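Research > Household Products > Working Papers > Section 4

4. What the bottles told us

4.1 Labels, grip and the laundry shelf

I should say up front that I came to this part of the study as someone who does a lot of washing, and I reckon it shows. Nam-gil Do wanted us to start with pouring. I wanted to start with the label, because that's where most of our 12 households in Gerkeck started grumbling when we sat down with them in December. People told us they'd stopped reading the instructions on their detergent years ago, and a fair few said the label was half gone before the bottle was.

So we spent longer on labels than the plan allowed (sorry, Nam-gil). A laundry label has a hard life. It gets splashed and rubbed against the shelf, and it picks up whatever colour the last dribble happened to be. Once an edge lifts, people pick at it. I do it myself.
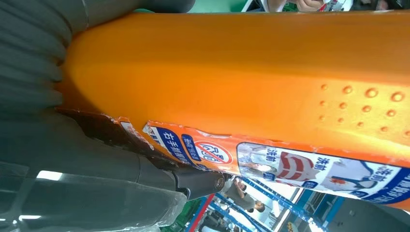

The other thing that kept coming up was slipping. A full bottle of liquid detergent is heavy, and hands in a laundry are often wet, so a bit of texture in the plastic is very welcome. Raised dots were the favourite by a long way in our interviews. One woman at the Eshun flats said she could find the right side of the bottle in the dark, which I thought was a lovely way to judge a piece of packaging! Others liked ridges, and two people said they'd never noticed any texture at all until we asked.

We also asked about the little pictures. Warnings in a red circle with a slash were understood by nearly everyone, at least in the general sense of "don't". Clothing pictures did less well. People could tell me it was a garment but were often unsure what they were meant to do about it, and when the words beside it were in a language they didn't read, they guessed. Some of the guesses were very good – some would have ruined a jumper.

4.2 Standing up or lying down

I hadn't planned to write about how bottles are stored, but the Jatar interviews pushed us there. Plenty of people lay theirs flat, either because the shelf is too low or because they want the last bit to run towards the cap. Plastent, who lent us shelf space for the storage trial, had us keep bottles both ways for 15 days, and we checked the caps and labels at the end.
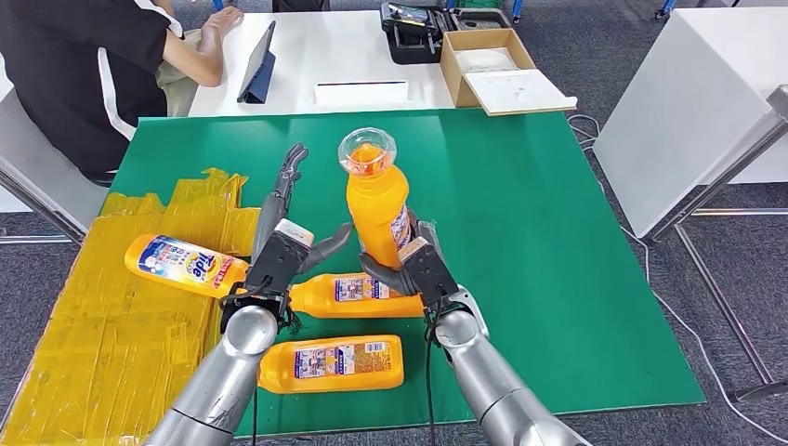 Figure 2. Orange detergent bottles on the green board, one upright with its clear cap on and others on their sides.

Reading time: 2 min

My own view, for what it's worth, is that the see-through cap is the best part of this style of bottle. You can see the spout without opening anything, and in our chats that mattered more than I'd expected – people like to check for gunk before they pour. Coloured caps hid the mess, and a few people were quite happy with that too.

Lying a bottle down changes which bit of the label you see first. The brand name is usually big enough to cope. The small print isn't, and if it ends up facing the wall you may as well not have it. We come back to this in Section 5, where the pouring results are.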